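Home | Collections | Tableware | Notes | Contact

Print this page | E-mail this page

6 minute read

# Flemby Table Sets: README

A picture collection of bowls, cups and small dishes being set out, nested, lined up and put away. 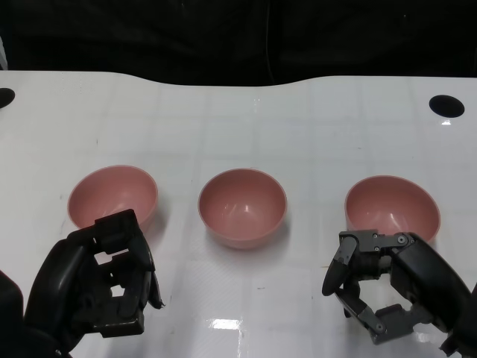

## What this collection is

Welcome, and thank you for reading the README before downloading everything. Flemby Table Sets is a collection of more than 2,000 still pictures of ordinary tableware on ordinary tables. It grew out of a much smaller folder called Pramholm, which was only ever meant to help us keep track of which dishes we owned and which cupboard they lived in. People kept asking for copies, the folder kept growing, and at some point it needed a proper name and a page like this one.

The subject is the everyday business of the table: getting dishes out, spreading them so each one can be reached, putting like with like, stacking them back up again. If you are working on anything to do with dishes that look the same as each other, we hope you'll find plenty to use. Matching sets are the heart of the collection, and they are also the hardest part of it to label well, so a good deal of this README is about them.

## What's in the folders

The files are sorted by the kind of dish first and by the activity second. We tried it the other way around for a while and it made everyone cross.

- `bowls/` is the largest folder, with 600 pictures. Most are plain, rounded bowls of the cereal or rice size. The pink ones turn up a lot. We are fond of them, and their soft salmon color stands out nicely on a white table.
- `cups/` has mugs and tumblers, with and without handles.
- `plates/` has dinner plates, side plates and a run of saucers that really ought to have gone in with the cups.
- `small/` is for egg cups, dip dishes, ramekins and anything else that got lost in the bigger folders.
- `mixed/` holds tables where two or more kinds of dish appear together.
- `extras/` has 50 pictures that didn't fit anywhere and that we couldn't bring ourselves to throw out (there is a very nice gravy boat in there).

Inside each folder you'll find subfolders named for the activity: `row`, `stack`, `spread`, `nest` and `clear`. Not every folder has every activity. Plates don't nest in any way that differs from stacking, so `plates/nest` doesn't exist, and we'd rather you didn't write in to say it's missing.

## How we use the activity names

These are everyday words, but we have learned that everyday words mean different things in different kitchens, so please take a minute over them.

**Row.** Dishes side by side with some space between them, running more or less along one line. The line doesn't have to be perfect. One bowl sitting a little lower than its neighbor is still part of the row, and so is one with its rim tipped toward you. If you would say "they're in a row" to somebody across the kitchen, it's a row.

**Spread.** Dishes placed here and there with no line to them.

**Stack.** One on top of another, touching, with the weight of the upper dish resting on the lower one.

**Nest.** A special kind of stack in which the upper dish sits down inside the lower one. Bowls do this beautifully. A nested bowl may show only its rim, and you should still label it.

**Clear.** Dishes being taken away from the table. A still picture can't tell you which direction a dish is going, so this label comes from the notes kept with each session and never from the picture alone. Where the notes were lost we left the label blank.

## Labels for each dish

Every picture has a matching text file with one line for each dish. The fields, in order, are:

1. `kind` (bowl, cup, plate, saucer, other)
2. `color`, in plain words
3. `set`, a short code shared by dishes that look alike
4. `place` (left, middle, right, or a number when there are too many for that)
5. `hidden` (none, part, most)

A few words on each of the awkward ones.

For `color`, we used the word most people would reach for first. The pink bowls are simply "pink." Some of our labelers wrote salmon, some wrote rose, and one wrote "like the inside of a shell," which is lovely but hard to search. The outside of a bowl often looks a shade darker than the inside, and a shiny spot on the inner wall can look almost white. Neither of those changes the color label. Go with the bowl as a whole.

For `set`, bowls share a code when they match in both shape and color. Size needs care here. A bowl closer to you looks bigger than its twin farther back, and we had quite a few early files where one bowl out of a matching group was marked as a different set for that reason alone. We have been back through `bowls/row` and fixed the ones we found. There may be more in `bowls/spread`.

For `hidden`, use "part" if something covers an edge of the dish but you can still tell its shape. A bit of lower rim tucked out of view is "part." Use "most" only when you are down to a sliver. A bowl with nothing in front of it is "none," even if its far side is naturally out of sight behind its own rim.

## About tables and light

We like a plain table. A glossy white top keeps the attention on the dishes, and the shadow under a bowl stays faint enough that it won't be taken for part of the base. The drawback is glare. Late-afternoon sessions in October gave us some long, bright streaks, and we kept those pictures in because real kitchens have windows. They are marked `glare` in the session notes.

Wood, oilcloth and patterned cloth tables are all here too, mostly in `mixed/`. The patterned cloths are the most difficult pictures in the collection. Please start with something easier!

## Known problems

- Saucers appear under both `cups/` and `plates/`. Search on `kind` if you want them all.
- The session notes called Poduval use an older spelling of the set codes, with a dash in the middle. The dash can be removed safely.
- Some cups photographed from above were labeled as bowls. If the handle is out of sight it is a fair mistake, and we would be glad of corrections.
- Rows of exactly 2 dishes were handled differently by different labelers. Some called them a row and some called them a spread. We now say row.

## Version notes

The current version is called Flosis. It brings in the corrected set codes for `bowls/row`, adds the `small/` folder, and drops the old `misc/` folder, whose contents were shared out among the others. File names have not changed, so anything you built on the Pramholm folder should still find its pictures.

## Using and sharing

You are welcome to use the pictures for study, teaching and your own projects. Please keep this README with any copy you pass along, and mention Flemby Table Sets by name if you publish something. When you send a correction, include the file name and the `place` of the dish you mean. "The pink one" will not get us very far in that folder.

Print this page | E-mail this page

Back to Collections | Next: Notes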